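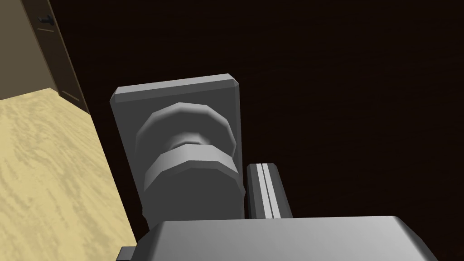 Heist Comedy "The Preken Job" Gets a Second Season

The Preken Job will be back for a second season, its producers confirmed in November. The new run will have 10 episodes, two more than the first, and filming is set to begin early next year.

The series follows a crew of former bank security workers who are blamed for a robbery they had no part in and start taking small jobs for people who have been cheated. Dean Tindall plays the crew's planner, Walt Preken, and Catrin Gape plays Odile, the driver. Both are returning, as is Mairéad Sheehan as the insurance investigator who spent most of season one a town behind them.

Tincuța Hodoroagă joins the cast as Ms. Tseng, a former partner of Walt's who wants her share of an old payout. Producers said she will appear in every episode.

Showrunner Azucena Cuautle wrote five of the first season's scripts and will direct the opener this time. She said the new season picks up a few weeks after the finale, with the crew hiding out above a closed furniture store.

"We left them with a van that doesn't run and no money," Cuautle said. "I wanted to start there and not skip ahead."

The van was a favorite with viewers. A fan petition asking the studio to bring it back after the finale's bridge chase collected 1,258 signatures. Cuautle would not say whether it gets repaired.

Production company Primedach said the show will keep its weekly release schedule and its running time of under 45 minutes. The theme music and the spoken introduction over the opening titles are also staying, though Gape will read the introduction in place of Tindall.

No premiere date has been set. All episodes of the first season are still available to stream, and a disc set with deleted scenes and a cast commentary on the pilot is due out in the spring.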